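From: Dalibor Dvořáček
To: kitchen-things list
Subject: Re: Plastic colanders, worth the shelf space?

On an afternoon in April, Wimer wrote:

> I finally gave up on my metal colander and bought the plastic one
> from Skosska. Light as anything, rinses clean in seconds, and the
> wavy rim gives you a grip all the way around. I've used it for
> pasta, berries, lettuce, you name it. I don't see why anyone still
> buys metal. Has anyone had one for more than a year?

I've had one for 4 years, if a yellow-green plastic colander from a market stall counts, and I'm less sold than you are.

Light, yes. Mine is so light that when I tip a pot of spaghetti into it the whole thing skates across the sink. I've learned to wedge it against the side with my elbow, which isn't something I ever had to do with metal.

As for the rim, I don't buy it. A wavy edge looks nice hanging on a hook. For holding, I want two proper handles, and I'd take ugly ones. With a full load of potatoes the bumps don't give my fingers anything to hook under, and steam comes up right where my hands are.

My other complaint is the holes. They're small and round with plenty of plain plastic between them. Fine for peas. With starchy pasta water I end up shaking it, and then we're back to the skating.
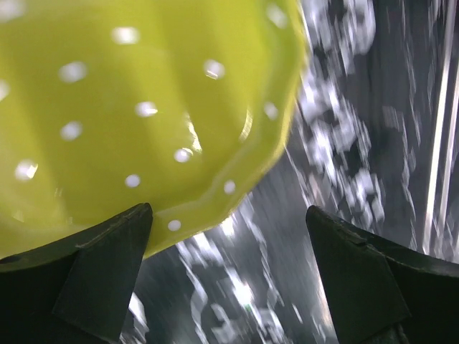 The lime one from underneath, holes and wavy rim.

Have you tried rice in yours yet? Bramalar swears theirs can handle it. I tried it in mine once and picked grains out of the drain for the rest of the evening. I'd also like to know how the Skosska takes tomato sauce after a few months, as every plastic bowl I own has gone orange sooner or later.

For berries and lettuce I have no quarrel with you. Cold water, small loads, done. That's what mine does now, and the dented Makris steel one is back on pasta duty. It weighs 922 grams on my kitchen scale and it stays where I put it.

Ask me again when yours has seen a winter of dumplings.

Dalibor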